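**Service notice and product update, Pratico hand-held gripper, model 2 (sold singly and as a left/right pair)**

14 January 2022

If you own a Pratico 2 with a serial number between 3,942 and 3,956, please stop using it and read the section called "The pivot problem" before you do anything else. Everybody else may read on at leisure. The rest of the page is the usual product information, updated where we had to eat our words.

## What it is

The Pratico 2 is a hand-held parallel gripper for recording manipulation work by hand, without a robot attached. You squeeze the grip, the linkage closes the two fingers, and the pads stay parallel all the way in. That last claim used to carry the word "always." We have taken the word out.

It is sold for small, awkward, slippery goods: beads, cords, clips, fasteners, bagged parts. Most of our customers buy the pair and work two-handed, passing things from one gripper to the other or holding a piece up with the first while sorting with the second.
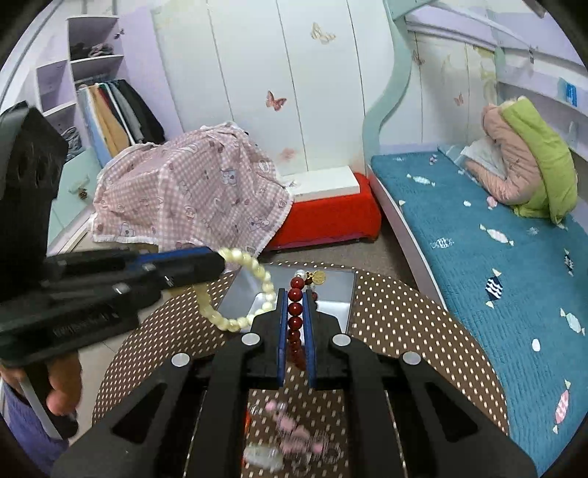
*Two-handed bead work: dark red strand in the center gripper, pale strand in the left.*

## The pivot problem

Last winter's catalog described the linkage as "maintenance free." A batch of 14 units has since shown us what maintenance free means, namely that no one looks at the pivots until one of them lets go.

In the affected units, the pivot pins were pressed in without enough thread locker under the caps. After a few weeks of steady use the pin can walk outward. The cap rises with it. At first you get a little play in the fingers, which most people blame on the pads (we did too, and mailed out a fair number of new pads to people whose pads were fine). Then one finger starts arriving before the other. In the worst case the cap comes off under load, the linkage arm swings free, and the finger on that side opens by itself.

We have two reports of this last stage. In one, a strand of glass beads went across a workshop floor. In the other, the loose arm folded back and pinched the user between thumb and forefinger. The skin wasn't broken, but the language in the report was strong and we felt it was fair.

### Signs to look for

- A pivot cap that sits higher than its neighbors, or that you can turn with a fingernail
- Gray dust on the linkage arm beside a cap
- Pads that meet at the tip but not at the base
- A click on opening. A click on closing is the normal end stop.
- Thin items rolling out sideways when the grip is fully squeezed

If you see any of these, take the unit out of service, even if its number is outside the range. Don't push the cap back down and carry on. It will go down beautifully and stay there for an afternoon.

### How to check yours

1. Switch the unit off and rest it on a flat surface with the fingers open.
2. Look along the linkage arms from the side, at eye level. The caps should be flush with each other.
3. Hold one finger still and rock the other by its tip. You should feel a slight give in the pad and no movement at the pivot.
4. Close the fingers on a strip of paper and pull it. It should drag evenly over the full length of the pad.
5. Repeat on the other gripper if you own the pair. The two were not always built on the same day.

The serial number is printed on a label inside the grip, under the battery door. The embossed lettering on the body is not a serial number. We mention this because of the emails.

## Strands, loops and other small enemies

A fault in the linkage shows up first on beaded goods. Round beads have very little contact with the pad, and a strand will happily slide toward whichever end is gripping less. Blocks and boxes hide the problem for weeks, which is why our own test bench, stocked entirely with blocks and boxes, passed every unit in the bad batch. Our supplier Zastholm has asked us to point out that they supplied the blocks exactly as ordered. We are happy to do so.

We now test every gripper on bead strands as well, hung straight down and held for the length of a coffee. If you do this kind of work regularly, these habits will save you some crawling around:

- Work over cloth, not bare tabletop. Beads bounce.
- Grip across the strand, at the middle of the pad, never at the very tip.
- Keep your free hand away from the linkage arms. The cut-outs are there to save weight and are not finger rests.
- Lift slowly for the first inch and stop. If the strand creeps, set it down.
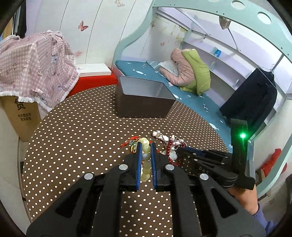
The new pivot kit fixes the walking pin and also takes the last of the side play out of the fingers. It holds best when you pick up from a spot where the strand is clear of everything else. With a tangle of necklaces and bracelets, start on a free length, the way the pale green beads are being taken here, a little short of the pile, so that the pads close on one strand and you aren't hauling up a red string bracelet and its charms for company. A hooked charm loads one finger more than the other, and an uneven load is what got us into this page in the first place.

## The repair

Units in the range 3,942 to 3,956 are repaired free of charge at our Rutherford service bench, pads included – yes, even if we already sent you pads. Shipping both ways is on us. Please remove the battery and pack the fingers closed, with a folded card between them.

Owners of other units can buy the pivot kit and fit it at home. The kit contains new pins, caps, washers and a small tube of thread locker, which you should use all of. The factory's view that a dab would do is covered above.

| Item | Notes |
|---|---|
| Pivot kit, single gripper | For home fitting, hex key included |
| Pivot kit, pair | Two single kits in one bag |
| Pad set | One gripper; not a cure for loose pivots |
| Bench repair, serial numbers in range | Free |
| Bench repair, all others | Quoted on arrival |

## Using an older Nurov mount

The Nurov wrist mount still fits. Its long bolt passes close to the lower pivot, though, and on a unit with a raised cap the two will touch. If your mount has a bright scrape on the inside face, check the pivots before you blame the mount. Then check the bolt, which may now be shorter than it was.

## Stock

New Pratico 2 grippers ship with the corrected pivots and a paint mark across each cap. If the two halves of the mark no longer line up, the cap has turned. Right-hand units are in stock. Left-hand units are expected before the end of January – we would like to build them slowly this time.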